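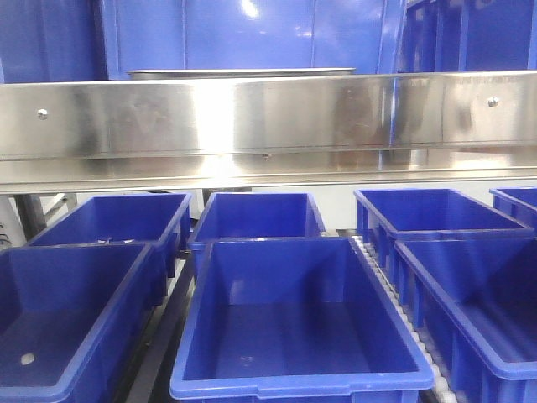

Keep the school kitchens

Our council wants to close the kitchens in 11 primary schools and bring the meals in by van from a single site at Tokside. The saving is put at 25 pence a meal. I think it is a bad bargain, and I say so as someone who cooked at Plusholm Primary for nine years.

The case for one big kitchen is easy to make. You buy in bulk, you need fewer cooks, and there is one boiler to mend. All of that is true. What the sums leave out is the hour between the food being ready and the food being eaten. Pasta does not keep for an hour in a sealed box. Nor does fish, and greens are finished in half that time.

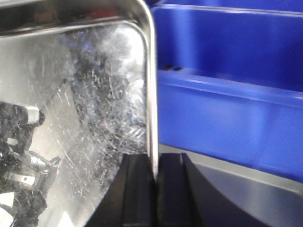 Children notice. When the Dow schools went over to van meals, fewer families signed up each term, and the cost of each meal crept back up as the numbers fell. A cheap dinner that goes in the bin has cost you the whole price of it.

There is also the matter of who is in the building. We fed 236 children a day at Plusholm and I knew which of them had come in without breakfast. I could put an extra potato on a plate without filling in a form. A driver with a delivery sheet can't do that, and it would be unfair to ask.

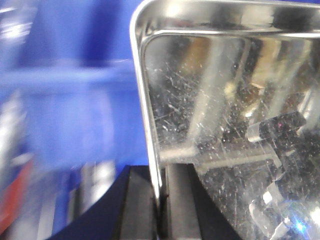

Yareli Zamudio, who runs the kitchen at Surkier now, told me in March that she had been offered a job at the new site. It would mean cooking for several schools at once and never seeing anyone eat. She has not made up her mind.

I accept that old kitchens cost money. Ovens fail, floors lift, and the extraction at Plusholm was a disgrace for as long as I worked under it. Some small schools may have to share, and two that stand on the same road could do it well enough — a five-minute walk with a trolley does little harm to a shepherd's pie.
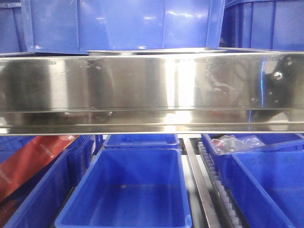 Stainless steel marks easily and shows every fingerprint.

But closing all of them at once leaves no way back. Once a kitchen is stripped out and turned into a store room, no council will pay to put it in again.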